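Home | Unit outline | Notes | Labs | Forum

Week 5 notes – choosing a gripper (bin picking, part 2)

Carrying on from the suction stuff. Same question as before, which end effector for which job, but now with fingers. Bring these notes to the lab, I won't be printing them.

Quick recap of what we're comparing:

Lollow cup – single suction cup, fine on flat faces, hopeless once a part stands on its edge
Teststead two-finger – pneumatic, open or shut, no in between
Cervantes – electric parallel jaw, you set width and force, slower

Why blocks? Cheap, tough, long and thin. Long and thin matters. Grip one across the middle and it stays put, grip near the end and it swings. Also they're all the same shape so the colour is just a label for your pick order, vision doesn't need to be clever.

Things that go wrong with fingers in a bin, rough order of how often you'll meet them:

Finger lands on top of a part insted of beside it. Force goes straight down. Check your approach height first, then the camera calibration.
No room for the second finger. Two blocks lying side by side is the classic. Options – push first then pick, or take the end one.
Part against a wall. Sloping walls help a bit, a finger can slide down behind. Sometimes. Corners are worse, two walls to miss.
Hoses. Everyone forgets the hoses. Your collision model has the arm and the fingers in it and probably not the air lines.
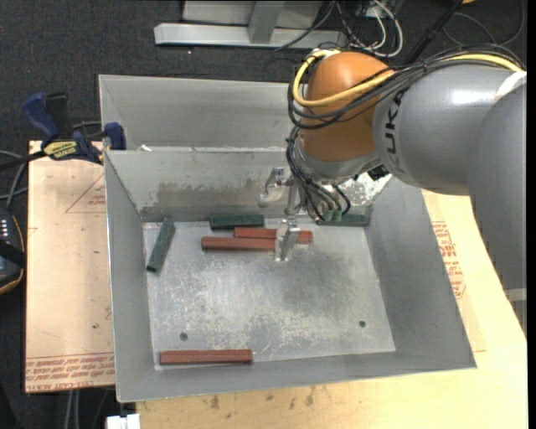

Fig. 5.2 – Picking from a metal bin, KUKA arm. Red blocks at the finger, green ones toward the back wall and far corner.

Look at Fig. 5.2 and write down which block you'd go for first and why. The red one on its own at the front left is the easy answer but think about the near wall. Then do the parallel pair. What does a finger have to fit between?

Scoring. For each gripper log attempts, clean picks, drops, and double picks. A drop back in the bin is still a drop. 200 attempts per gripper, split between your group, reshuffle by hand every 5. Don't stop early because the numbers look good. Nilton Grajales ran 1,000 on the old Visamwood rig and the first 300 told him the wrong gripper was winning, so be carefull with small samples.

Cycle time – start the clock when the arm leaves home, stop at release. Not when the fingers shut. Leave failed tries in the total or your average is meaningless.

Speed limits as per the lab sheet. Air off before you change fingers, every time. Clamp the bin to the board, a bin that creeps will wreck your calibration and you'll blame the camera.

For next time: read the section on compliance, have a go at the friction problem (mu for metal on painted wood, look it up). Report due end of April, one per group.

Questions to Nilton Grajales via the unit forum | Copyright course staff | Back to top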